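Ticket 561: Reminder texts not reaching some people with pretrial court dates
Queue: Kirklow County Pretrial Services, court notifications
Priority: High
Status: Resolved, monitoring

Reported problem
The Kirklow office reported on Monday that several people released before trial had missed hearings and said they never got the usual text reminder. The case records showed "reminder sent" for all of them. Staff had assumed bad phone numbers, but 7 of the numbers were called by hand and every one was in service.

Setup
Reminders are built in Berkik (case management), passed to the Sturemetti messaging gateway by a nightly export, and sent out from there. Berkik marks a reminder as sent when the export file is written. It does not wait for a delivery receipt.

Step 1. Compared the Berkik export with the gateway intake log for the same night. The export held some 3000 rows. The gateway log stopped short of that, with no error and a normal exit code.

Step 2. Checked the missing rows for a common factor. All belonged to cases with a hearing at the Hakala annex. Cases at the main courthouse were not affected.

Step 3. Pulled the location table. The annex entry had been edited in November, when the courtroom assignments changed. The new address contains a line break in the middle of the field. The export does not quote that field, so each annex row was split into 2 lines. The gateway rejected both halves as incomplete and dropped them silently.
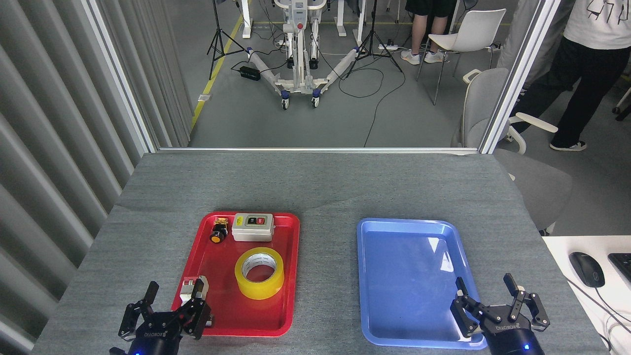 Red and blue trays on the table, tape and switch box in the red one.

Step 4. Removed the line break from the annex address in the test system and ran the export again. Row counts matched on both sides. Test reminders to staff phones arrived with the correct date, time and courtroom.

Step 5. Made the same correction in production before the evening run. Next intake log showed no rejected rows.

Effect on cases
A list of every annex hearing since the address edit was sent to the pretrial office. The office is passing it to the public defender and the clerk so that any warrant issued for a missed hearing can be reviewed. That review is outside this ticket. Case notes should not be changed in bulk – the "reminder sent" entries are wrong but may be needed as a record.

Follow-up
- Quote all text fields in the Berkik export. Scheduled for next release.
- Gateway to return a count of rejected rows and alert the queue if it is above zero.
- Change the wording in Berkik from "reminder sent" to "reminder queued" until a receipt is received.
- Spanish-language templates use the same export and were affected in the same way. Retested, no separate fault.

Ticket stays open for monitoring through two more nightly runs, then closes automatically.

Related tickets
Duplicate reminders after a hearing is continued
Opt-out replies not recorded in Berkik
Hakala annex: wrong entrance listed in message
Supervision check-in line drops calls after transfer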